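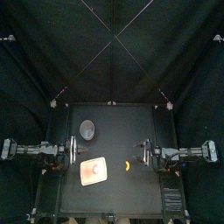
El planificador que aprendió a dudar

Compartir 300 | Comentarios 5
Imprimir | Enviar por correo

Hay una línea en el registro de Hattar que en el equipo leen en voz alta cuando aparece: «plan descartado, replanificando desde el estado actual». Dura un parpadeo en la pantalla, los brazos apenas se detienen y enseguida salen por otro camino. Para quien lleva años peleándose con secuencias rígidas, de las que se caen enteras en cuanto un objeto se corre un dedo, verla pasar es una pequeña fiesta.

Hattar es el planificador de tareas para dos brazos que desarrolla Plevix, y lo interesante está en cómo decide. Un planificador clásico recibe una foto fija del mundo, calcula la secuencia completa y la ejecuta con los ojos cerrados. Hattar calcula también la secuencia completa, pero solo se compromete con los dos pasos siguientes. El resto queda escrito a lápiz, con una puntuación de confianza que se revisa cada vez que la percepción entrega una estimación nueva.

Imelda Mangubat, que dirige el grupo de planificación, lo explica con las manos, como si repartiera cartas sobre la mesa. «Antes discutíamos cuál era el plan correcto. Ahora discutimos cuánto tiempo merece la pena creérselo», cuenta. La pregunta parece menor y les ocupó casi todo el invierno.

Dos brazos, una sola mesa

Con un único brazo, equivocarse sale barato: se retira, mira otra vez y vuelve a intentarlo. Con dos, uno frente al otro, cada decisión ocupa un espacio que el compañero quizá necesitaba. El equipo trabaja con cosas de lo más humilde (un vaso, una bandeja con una pieza rosada en forma de huevo, otra curva y amarilla que recuerda a un plátano en miniatura) y con eso basta para que el problema se ponga serio. ¿Quién coge la pieza curva? ¿Puede el otro acercarse a la bandeja mientras tanto, o le toca esperar?

La solución de Hattar es una tabla de reservas. Cada brazo pide volúmenes de aire por adelantado, con hora de entrada y hora de salida, y el planificador concede o niega. La primera versión era tan prudente que los brazos se cedían el paso sin fin, como dos vecinos educadísimos en la puerta de un ascensor. Kenneth Lacson, encargado del control, acabó añadiendo un coste a la espera - una sola línea en la función objetivo, que tardó dos semanas en calibrar - y el bloqueo desapareció de las pruebas.

Lo bonito es que las reservas caducan. Si un brazo se retrasa, el hueco que tenía pedido se libera y el otro puede aprovecharlo, sin que ningún proceso central tenga que parar a los dos y volver a empezar. Lacson guarda en su portátil los diagramas de esas cesiones, bandas de colores que se cruzan y se apartan, y se los enseña a cualquiera que se siente a su lado más de un minuto. ¡Con razón!

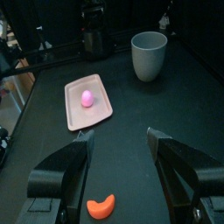

Por Divina Catacutan
Redactora de software y robótica

La otra mitad del asunto es la percepción. Desde la muñeca, una pinza abierta ve sus propios dedos en primer plano y el resto de la mesa por detrás: el objeto más próximo asoma entre las puntas, el vaso gris queda al fondo. Es una perspectiva espléndida para los últimos centímetros de un agarre y bastante mala para saber dónde está todo lo demás. La vista general padece justo lo contrario.

Arkex, el módulo de Sohail Gilani, se dedica a poner de acuerdo ambas miradas. No las promedia. Mantiene varias hipótesis de posición por objeto y deja que cada cámara vote según lo cerca que esté y lo tapada que tenga la vista. Los dedos se recortan con una máscara que sale del propio modelo de la pinza, así que el sistema sabe en todo momento qué parte de la imagen es él mismo. El color pesa poco en la votación, una decisión que Gilani defiende con entusiasmo: lo que una cámara da por amarillo, otra lo da por naranja, y un planificador no debería cambiar de idea por eso.

Para afinar los pesos usaron un banco de 3.012 episodios reproducibles, que se pueden volver a pasar con cualquier versión del código. Ahí entra Wallis, la herramienta de depuración, y confieso que es mi parte favorita. Wallis permite detener un episodio en cualquier instante y preguntar qué planes había sobre la mesa, cuáles se rechazaron y por qué. Las alternativas descartadas salen en gris, colgando del plan elegido como las ramas de un árbol. Uno empieza a pinchar en ellas y se le va la tarde.

Ikechukwu Danladi la escribió en enero, cansado de rastrear fallos en archivos de texto. La pensó para uso propio y la dejó en el repositorio sin avisar. A los pocos días ya tenía una lista de peticiones, empezando por la que más se agradece: comparar dos versiones del planificador en paralelo y saltar directamente al punto en que dejan de coincidir.

Quedan asuntos abiertos. Los objetos translúcidos siguen dando guerra a las estimaciones de profundidad, y las hipótesis de Arkex tardan demasiado en converger cuando un brazo tapa media bandeja. Mangubat quiere, además, que el número de pasos comprometidos deje de ser fijo: más largo cuando la confianza es alta, de uno solo cuando algo no cuadra. La rama ya existe y Danladi le ha reservado un color en Wallis.

Buscar en la revista: escriba aquí su búsqueda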